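Crayfish lunch is back, and yes, there will be blueberries
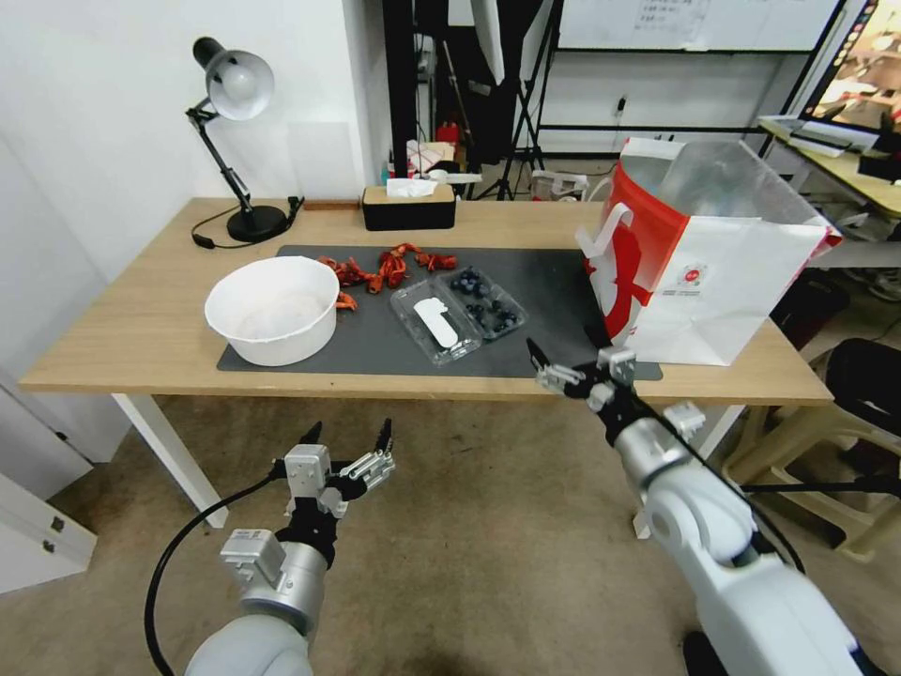
Illdale Social Club - Food and Outings Team

April 2018

If you walked past the project room this week and wondered why there was a row of little red-orange crayfish on the table next to the desk lamp, that was me. I was trying to work out the table for our spring lunch, and I like to see things set out before I commit to anything (I'm the same with furniture, ask anyone who has helped me move). So out came the dark gray mat, the big white bowl, a box of blueberries and four crayfish, and I stood there shuffling them around for most of my coffee break.

The lunch is on the last Friday of the month, from noon until the food runs out. Last year it ran out at twenty to one, which I'm still hearing about! This year we have a proper budget. Praketix has put in $1480 toward the food and drinks, and the club is covering the rest, so it stays free for members. Guests pay three dollars at the door, same as before.

We have 169 names on the list so far. That's a lot of crayfish. Surachet Thaweesak is doing the cooking again, in two batches this time so the people with late meetings don't end up with cold potatoes. He's making one pot mild and one pot the way he likes it, and if you were there last spring you know what that means. The hot one will have a red ribbon on the handle. Please look for the ribbon.

Now, the white bowl. I had it down as the serving bowl, and Lamai Suwannarat had it down as the bowl for shells, and we went back and forth on this for longer than I want to admit. It's large and it's deep, so it would do fine for either. Lamai won. The crayfish will go straight onto big platters down the middle of the tables and there will be a shell bowl at each end. If you have a large bowl at home that you don't mind lending, we could use it. Put your name on the bottom with tape and leave it in the kitchen by the Wednesday before.

The blueberries are for dessert. I had wanted to do a cake, but Nuanchan Srisuk pointed out that after an hour of peeling crayfish what people want is something cold that they can eat without thinking. So it's blueberries with whipped cream, plus lemon bars from Zoila Quispe, who made them for the winter party and has been asked for the recipe so many times that she's bringing printed copies. I tried the berries out in a clear two-part container with a white scoop in the other half, and I really like it that way - everything's right there and you aren't hunting for a spoon. We may do a few of those along the dessert table if I can find enough of the boxes.

A few things people have been asking me in the hallway:

There will be food for those of you who don't eat shellfish. Corn, potatoes, a big noodle salad and a mushroom dish from Nilsuwan, who did the catering for the open house. It will all be on its own table at the far end, with its own serving spoons, and we'd like those spoons to stay there. If you have an allergy, send me a note and I'll seat you well away from the pots.

Wear something you don't love. The bibs we ordered are small and the sauce travels.

Bring a bag if you want to take leftovers home. A foil-lined shopping bag is great for this, much better than the thin plastic kind, and I have a white one with a big red graphic on it that is standing open on that table. I'm planning to bring ice in it, so you can't have mine.

Setup starts at ten. Charalambos Vrettos is in charge of tables and chairs and needs more hands than he has right now. If you can carry one end of a folding table, he'd love to hear from you. We also need people to stay after and wipe down, and I'll be honest, that's the list with the most empty lines on it. Whoever stays gets first pick of the lemon bars, because Zoila is hiding a tray.

Music is still open. Somebody suggested the Putuneo playlist from the picnic and somebody else threatened to stay home if we used it, so if you have a speaker and better taste, come talk to me.

Sign-up closes on the 20th at five. The sheet is on the kitchen door, or you can just reply to the club email with your name and whether you want mild or hot. If you've already signed up and you're bringing a guest, please add them too, even if you told me in person. I forget!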